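Filed under: Course Materials > Display & Small Events > Unit 2
Shares 2 | Comments 0

UNIT 2: BACKDROPS, LETTERING AND THE TABLE IN FRONT
Notes to go with the practical. Mirjam Hollenstein

Last week's homework was to look at a backdrop in a shop, a school hall or a relative's wedding video and write down what was wrong with it. Thank you for the eleven pages on your cousin's balloon arch. I have read them all and I side with the cousin.

Why black

Black cloth hides what is behind it, and what is behind it is usually a radiator. It also makes pale colours look more expensive than they are. What it won't do is hide its own folds. Anything that has spent a winter in a bag comes out creased like a road map, and a light from the side will find every crease and polish it. Move the light before you reach for the iron. Nonwoven sheeting and irons do not get on, as last year's group discovered with the good Reisinger roll.

Joins

Two panels are cheaper than one wide one, so sooner or later you'll have a join. Overlap the panels by a hand's width, clip at the top, then pull each one outwards from the bottom corner. If you skip the pulling, the spare cloth gathers at the join and stands up in a ridge. You may call this drapery if the client is present.
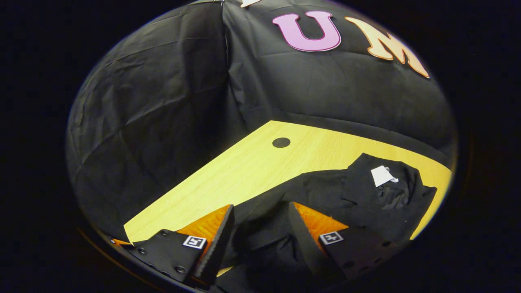 Letters are where most beginners spend their money and lose their afternoon. Cut them large. Pastels such as pink and peach read well on black, and a darker outline in the same family keeps the edge crisp from the back row. Lay the whole word out on the floor first and walk away from it. Come back, read it aloud, and check the spelling with somebody who hasn't been cutting out card since breakfast.

Space by eye. A ruler will give you equal gaps and a word that still looks drunk, as an M takes up far more room than an I and doesn't care about your arithmetic. Start from the middle letter and work outwards — starting from the left is how people end up with a last letter round the corner.

The table

Pale wood in front of black is a strong contrast, so ask yourself whether you need a cloth at all. A clean bare top is often enough. Desks borrowed from an office tend to have a cable hole, and the cap should stay in it. Small props, pens and one engagement ring (Dokance job, November) have all gone down an open one.

Costs for the exercise

Cloth and clips, Ritex: 599
Card for letters, Rindon: 100
Full set if you insist on printed letters: 1495

I don't recommend the last line. It is there so that you can show it to clients and then offer them the other two.

For next time

Bring scissors that cut, a pencil, and one word of no more than eight letters. "Congratulations" will be sent home.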